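Falten, Stapel, Körbe: unser Wäschetag in der Halle

Einmal im Jahr kommen bei uns alle Tücher auf den Tisch, die sich so angesammelt haben, und am 5. Juli 2025 war es wieder so weit. Ich hab ja eine Schwäche für Stoff in großen Mengen (meine Wohnung kann das bezeugen), also war ich als Erste da und bin als Letzte gegangen. Ein bisschen was davon zeige ich euch hier in der Galerie.

Angefangen haben wir mit den hellblauen. Die mag ich am liebsten, obwohl sie beim Falten furchtbar störrisch sind — einmal zusammengeknüllt, bleiben die Knicke ewig drin.

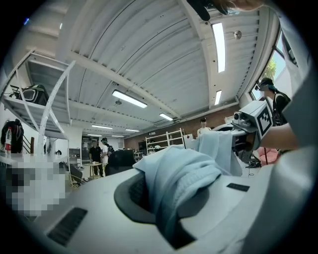 Candela Bravo schwört ja auf Dritteln statt Halbieren, also erst längs in drei Lagen und dann aufrollen. Ich hab es 15 Tücher lang probiert und bin dann doch wieder bei meiner alten Methode gelandet: Ecke auf Ecke, glattstreichen, fertig. Sieht im Regal einfach schöner aus! Florencio Herrero hat sich rausgehalten und lieber Etiketten geschrieben, alle in Großbuchstaben, damit man sie auch ohne Brille lesen kann.

Die dünn gewordenen gehen übrigens als Putzlappen an die Werkstatt von Bedis, der Rest bleibt bei uns. Im September machen wir mit den Tischdecken weiter, da brauche ich dringend noch Leute mit langen Armen — und wer Kuchen mitbringt, darf sich die Farbe aussuchen.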